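Why Do Things Roll? Wheels, Rubbing, and the Trouble With Rugs

By Akosua Sulemana

We use cookies to remember your reading level and to see which pages kids like best. Accept all / Manage settings

Last summer I moved my whole bedroom from one side of the hall to the other. I did it by myself, in socks, and I learned more about wheels in one afternoon than I did in a year of school. So let me tell you what I found out!

I started with my box of books. I pushed it, and it didn't budge. I pushed harder, and it still didn't budge. Then I leaned on it with everything I had and — whoosh — off it went, and I nearly landed on my face.

What was going on? The answer is a thing called friction. Friction is what happens when two surfaces rub against each other. Even a floor that feels smooth has tiny bumps and dips, much too small for you to see, and so does the bottom of a box. The surfaces also cling to each other a little where they touch. When you try to slide one over the other, all that catching and clinging pushes back at you.

Getting a box started is usually harder than keeping it going. That's why I had to shove so hard at first and then went flying. Scientists call the first kind static friction (static means "staying still") and the second kind sliding friction.

Now try this. Rub your hands together really fast and count to 20. Feel the heat? That's friction too. Some of the work your arms did got turned into warmth.

So how does a wheel help? A wheel doesn't drag along the floor. It puts one little bit of itself down, then lifts that bit up and puts down the next bit, over and over. Think of the difference between scooting across the room on your bottom and walking across it. There's still some rubbing in the middle, where the wheel turns on its axle, but that part can be made very smooth, and people often add oil or little steel balls to help it along.

Here's the funny part, though. A wheel needs friction to work! If the floor had none, a wheel being pushed along would just slide without turning, and a bike wheel would spin and get you nowhere. Have you ever watched a car try to get going on ice? Same problem.

Some floors are kinder to wheels than others. On a hard floor, a wheel rests on top and rolls away happily. On a thick rug, the wheel sinks in a bit, and it has to keep climbing out of its own little dent. My desk chair crossed the hall with one push and then stopped dead at the rug. I had to roll up the rug (and then sneeze for a while).

Lots of desk chairs have a special kind of wheel called a caster. A caster can roll, and it can also swivel around to point a new way. Next time you go shopping, look at the front wheels of the cart. When you change direction, they swing around to follow. If one of them gets stuck, the whole cart pulls sideways and you end up in the cereal.

My neighbor Chalerm Prasertsri taught me a good trick for things that have no wheels at all. Lay some round pencils side by side on a table, put a heavy book on top, and give it a gentle push. It rolls! As pencils come out the back, move them around to the front and keep going. Then take the pencils away and push the book again. Which way is easier?

You can test floors, too. Find a toy car and a ramp (a big hardcover book propped up on a cushion is fine). Let the car go from the top without pushing it and see how far it gets on a bare floor. Mark the spot with tape. Now try it on a rug, then on a towel. Use the same car and the same ramp every time, or it isn't a fair test.

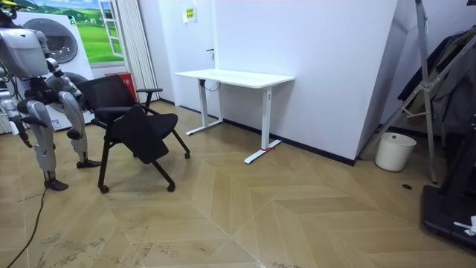
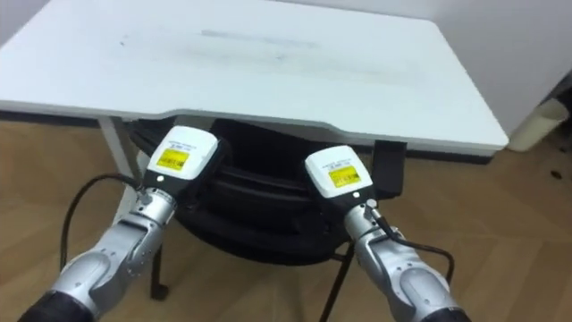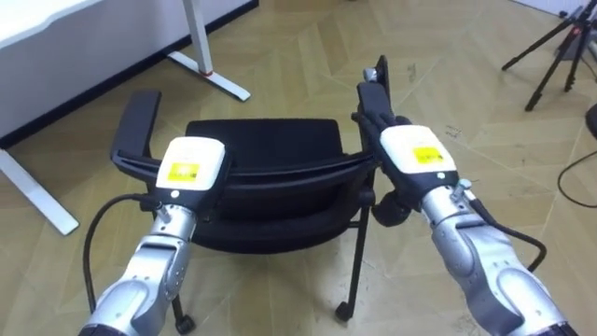 Black office chair, white table, and in the last one a wood floor. Would your toy car go farther on a floor like that or on your rug at home?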